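In Praise of the Small Account

Fri 23 October
By the Opinion Desk
5 min read

Every July the trade newsletters run their new-business tables, and every July I turn straight to the bottom. The top is always the same story: a huge media account moves from one holding company to another, two press releases go out, and a few dozen people change desks. Fine. Good for them. But down at the foot of the table is where I get excited, because that's where you find the bread company, the county bus line, the sock maker and the regional credit union.

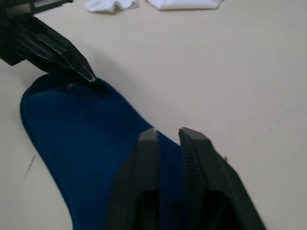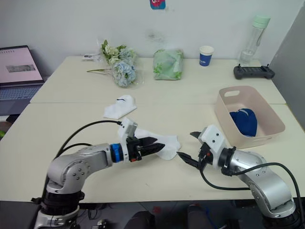 I love small accounts. I've worked on big ones too, and I was proud to, but the work I still talk about at dinner came from clients whose whole yearly budget wouldn't have paid for catering on a car shoot.

Take Panyasiri, a maker of chili pastes with 14 products and one factory. When they went looking for an agency they didn't hire a search consultant or send out a 60-page questionnaire. They wrote a letter of a page and a half, saying what they sold, who bought it, what they could spend, and what was worrying them (people bought one jar, used a spoonful, and let the rest sit in the fridge door until spring). What a brief! I've read briefs ten times as long that never got around to the problem.

The agency that won it was Lendum, out of Skasusstead, a shop of 15 people above a tire store. They put a second recipe on the inside of every label, where you could read it only when the jar was half gone. Then they bought local radio, all of it at five in the afternoon, when people are driving home and wondering what to cook. I heard one of those spots in traffic and went straight to the store. I'm supposed to be immune to this stuff!

Could a big agency have come up with that? Of course, and there are brilliant people in big agencies. My point is that the idea would have had a much longer walk. It would have gone past the planning lead, the global planning lead, the procurement contact and a research panel in three countries, and somewhere along the way a sensible person would have asked whether the inside of a label counts as media and whose budget it comes out of. At Lendum the person who thought of it called the person who printed the labels.

There's a training side to this as well, and I wish more agency heads would think about it. On a big account, a junior can spend two years resizing banners and never meet the client. On a small one, the same junior writes the script, sits in on the recording, and gets the phone call when the store's address is wrong. That phone call is an education. I got mine over a furniture sale flyer and I can still recite the address.

The usual argument against all this is money, and I take it seriously. Small clients pay late, want more than they've paid for, and sometimes vanish. Cilico, the bathroom fixtures company, ran a review last year and invited so many agencies that the combined cost of the pitches must have been more than the fee. That was a bad process and I'd have told any friend of mine to stay out of it. If a client can't pay for ideas, two meetings and an honest chat about budget will tell you so before you've made a single slide.

But a well-run small account pays its way. Charge a fixed fee, agree on what it covers, and put one person in charge on each side. I know a shop that does this with a local plumbing supplier, and the contract fits on a single sheet — I've seen it, and I asked for a copy. The campaign ran on 200 bus shelters and brought in 518 calls in its first month. The client had the number up on the wall. How often does a global account get its results taped up next to the coffee machine?

So if you run an agency, have a look at the bottom of your client list this week. Go and see one of them in person. Ask what's worrying them, bring the most junior person on the team, and let that person do the talking on the drive back.

Related
Does Anyone Still Read the Whole Brief?
Radio at Five O'Clock: The Case for Drive Time
What a Fair Pitch Fee Looks Like
The Long, Slow Death of the Banner Ad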